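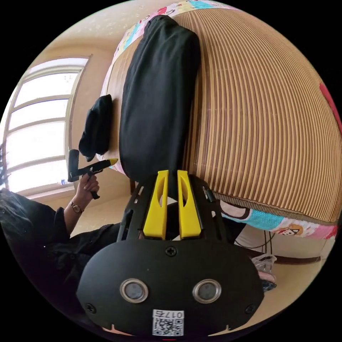
Data Collection > Hand-Held Grippers > Planning & Pricing

Priren Hand-Held Gripper Pair

If you're budgeting for your first round of home task recording, the Priren pair is a lovely place to start. You get two hand-held grippers, one for each hand, so your people can work on a bed, a sofa or a kitchen counter with no robot arm to ship, bolt down or insure. We love this part! A whole kit goes in the back of a small car.

What's in the price

The pair is $1264 and includes both grippers, two sets of yellow fingers, a charger and the Mandagi carry case. Extra finger sets are $40. Order a few with the kit if you plan to handle a lot of cloth (clothes and bedding are hard on the tips, and you don't want to stop a session over a $40 part).

Each gripper has its own code label on the front plate. Write the codes into your equipment list on day one, left hand and right hand, and your recordings will be much easier to sort later. 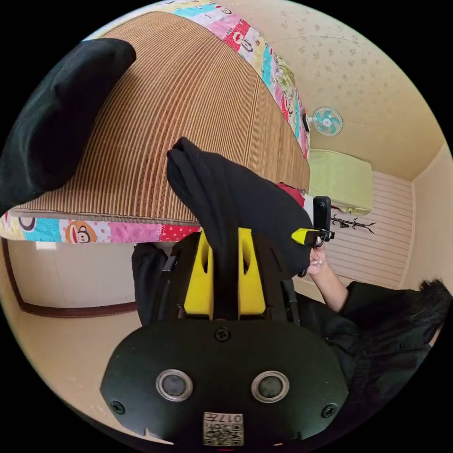
Black cloth held in the yellow fingers, next to a bed with a striped mat.

How many pairs do you need?

One pair keeps one person busy. For a project of 500 recordings in real homes, we'd plan on two pairs plus a spare single gripper, and we'd put money aside for travel and setup time too. Bedrooms are tight, and people need a little while to get used to working between the bed and the wall. Dark clothes on patterned bedding make a great practice task, so do try that early, before you settle on your final task list.

Storage is the line people forget. Budget for one drive per pair and a second copy somewhere else.

Works with

The pair records straight to Grutix software, version 13 or later. Older versions will open the files but won't match the left and right hands for you.

Lead time

Orders placed in January ship with the spring batch. Single grippers usually go out sooner, so ask us if you only need a replacement.

Related items
Priren Finger Set, Yellow
Mandagi Carry Case, Two-Gripper
Grutix Recording License, One Seat
Fokwood Wall Charging Rack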